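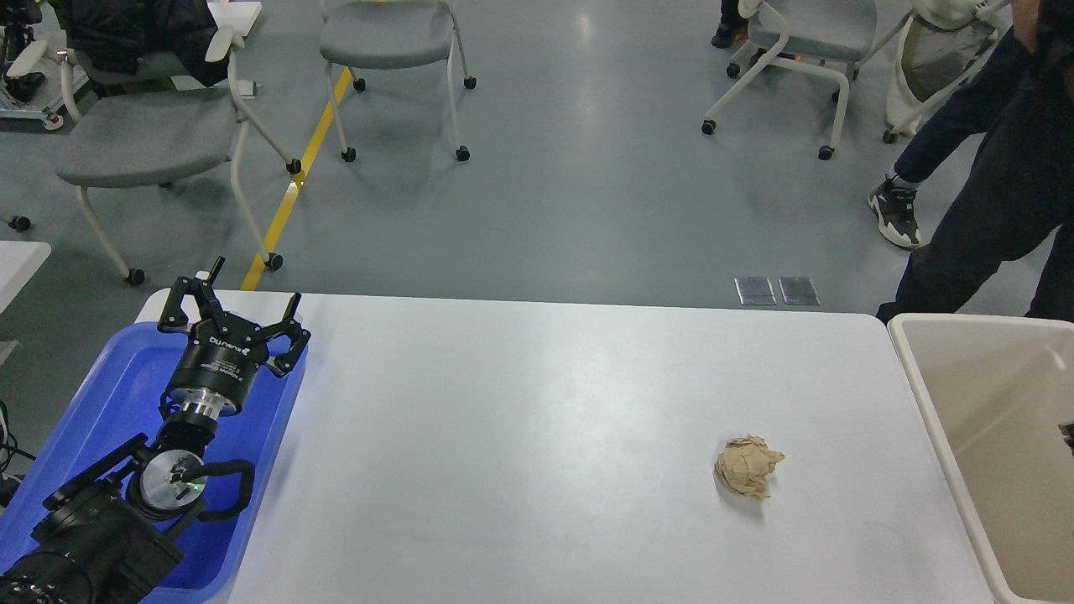

Ohne die Sammelbestellungen aus den Büros hätte sich die Mittagsküche schon im zweiten Jahr nicht mehr gerechnet, gab eine Wirtin aus Drekeck zu Protokoll, und am Abend verdiene sie an der Abholung mehr als an den Tischen. Ähnlich äußerten sich mehrere der befragten Betriebe. Die Aussage steht in einem gewissen Gegensatz zu den Umsatzdaten, die für den Abend nur geringe Anteile des Außer-Haus-Geschäfts ausweisen. Der Widerspruch löst sich teilweise auf, wenn man den Deckungsbeitrag je Bestellung betrachtet und den Personaleinsatz im Service einrechnet.

4.2 Bestellverhalten und Lieferwege

Ausgewertet wurden 2.951 Bestellungen, die im Erhebungszeitraum über die gemeinsame Bestellseite Ralalport bei den teilnehmenden Gaststätten in Drekeck und den umliegenden Gemeinden mit jeweils über 1.000 Einwohnern eingingen. Telefonische Bestellungen sind nicht enthalten. Zwei Betriebe führten darüber eigene Listen, deren Angaben aber zu lückenhaft waren, um sie mit den übrigen Daten zusammenzuführen. Stornierte Bestellungen und Testeingaben wurden vorab entfernt.

676 Bestellungen waren Sammelbestellungen, also Aufträge mit mindestens vier Hauptgerichten an dieselbe Adresse. Sie verteilen sich ungleich über die Woche. Am Samstag kommen sie kaum vor, an den übrigen Tagen liegen sie fast ausschließlich zwischen 11 und 13 Uhr. Für die Küchen ist diese Ballung günstig, weil sich Gerichte in größeren Mengen vorbereiten lassen. Für die Zustellung gilt das nur eingeschränkt: Wo ein Betrieb mit einem einzigen Fahrzeug arbeitet, verschiebt eine größere Sammelbestellung die nachfolgenden Einzelaufträge um bis zu eine halbe Stunde.

Bei den Einzelbestellungen überwiegt die Abholung. Der Anteil der Zustellung nimmt mit der Entfernung zunächst zu und fällt dann deutlich ab, sobald der Lieferaufschlag den Preis einer Beilage übersteigt. Dieser Schwellenwert wurde in den Interviews mehrfach unaufgefordert genannt. Ein Teil der Kundschaft scheint den Aufschlag weniger nach seiner Höhe als im Vergleich zu einem bekannten Posten auf der Karte zu beurteilen. Ob sich das verallgemeinern lässt, bleibt offen - die Preisstruktur der untersuchten Betriebe ist recht einheitlich.

Die Haushaltsbefragung mit 402 verwertbaren Fragebögen stützt dieses Bild. Als wichtigster Grund für die Abholung wurde der Weg genannt, der ohnehin anfällt, meist die Heimfahrt von der Arbeit. Der Preis folgt an zweiter Stelle. Die Unterstützung örtlicher Betriebe wird zwar häufig angekreuzt, erhält in der anschließenden Gewichtung aber nur mittlere Werte. Ein Einfluss sozialer Erwünschtheit ist hier anzunehmen.

4.3 Verpackung und Nebenkosten

Die Verpackungskosten wurden getrennt nach Schalen, Bechern, Tragetaschen und Papier erfasst (zum letztgenannten Material siehe Abb. 4). Schalen machen in allen Betrieben den größten Posten aus. Beim Papier schwanken die Angaben stark, vermutlich auch deshalb, weil es in manchen Küchen zugleich für Zwecke im Haus verwendet und in der Buchführung nicht aufgeteilt wird. Wir haben solche Fälle nicht geschätzt, sondern aus dem Vergleich herausgenommen.

Abb. 4: Zerknülltes Papier, beige, auf weißer Tischfläche.

Drei Betriebe beziehen ihr Material gemeinsam über den Großhändler Kuroda. Sie zahlen je Schale weniger, müssen aber größere Mengen abnehmen und lagern. Ein Betrieb hat dafür einen Kellerraum angemietet, womit der Preisvorteil nach eigener Rechnung annähernd aufgezehrt ist. Die beiden anderen verfügen über freie Lagerflächen und wollen beim gemeinsamen Einkauf bleiben.

Ein Pfandsystem wurde in Drekeck im Februar erprobt und danach nur von einem Teil der Gaststätten fortgeführt. Als Hindernis gilt vor allem die Rücknahme während der Stoßzeiten. In der Vergleichsgemeinde Prurano werden die Behälter an einer zentralen Stelle zurückgegeben - die Betriebe sind dort entlastet, tragen jedoch eine monatliche Umlage, deren Höhe sich nach der Zahl der ausgegebenen Behälter richtet. Kleinere Küchen bewerten diese Regelung günstiger als größere. Auf die Umlage und ihre Verteilung geht Abschnitt 5.1 näher ein.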